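Hudgate Family Learning Program
Progress report to the Demissie Fund
Reporting period: January to April
Prepared by Izzati Ginting, Program Manager

1. Summary

The Hudgate Family Learning Program offers free weekly sessions to parents and children under six in the Hudgate and Prirnar neighborhoods. During the period covered by this report, the program recorded 1246 individual visits across both sites. Attendance at Hudgate was steady from the second week of January. Attendance at Prirnar was low until the session was moved from early morning to 10 a.m., after which it rose to the level set out in the grant agreement.

Spending remains within the approved budget. One activity, the evening workshop series for fathers, has been delayed and is discussed in section 4.

2. Enrollment and attendance

The grant agreement set a target of 100 enrolled families by the end of April. At the close of the period, 90 families were enrolled. The shortfall is at Prirnar, where registration opened late while the lease on the ground-floor room was being settled. Families who asked to join during that time were offered places at Hudgate, but several declined on account of the bus journey.

Enrollment forms are now available in the waiting area of the Prirnar health clinic, and clinic staff have agreed to mention the program at routine child visits. We expect the remaining places to be filled before the summer break.

3. Staffing and training

Danang Manurung joined as Lead Educator in January and supervises both sites. All session staff have completed the required first aid and child protection courses. Two assistants have also begun the early language certificate, with fees paid from the training line of the grant. Their coursework takes place on Friday afternoons, when no sessions are scheduled.

A part-time position at Prirnar remains open. It was advertised twice during the period. The first round drew few applicants with experience of children under three, and the notice has been reworded.

4. Activities

Story sessions, shared meals and the book loan service ran as planned. Loans are recorded through Proler, the booking system approved in the previous report, and overdue items have fallen since reminders were switched on. Parents have asked for more bilingual titles, and an order has been placed.

The play sessions are built around sorting, stacking and naming, with parents taking the lead and staff offering suggestions. The written guide for parents has been revised and shortened to a single sheet after feedback that the first version was too long to use during a session.
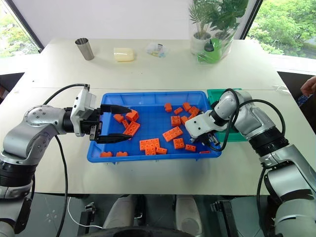
The evening workshops for fathers were due to begin in February. The building at Hudgate could not be kept open past 6 p.m. under its existing insurance, and the amended policy was confirmed only in April. We request approval to carry the unspent workshop funds into the next period. No increase in the total award is sought.

5. Plans for the next period

The workshops will open at Hudgate first and will be extended to Prirnar once the vacant position is filled. The yearly parent survey will be sent out in May, with printed copies for families who do not use e-mail. A summary of replies will be attached to the next report, together with the updated budget table and the attendance records for each site.

Questions on this report may be addressed to the Program Manager at the Hudgate office.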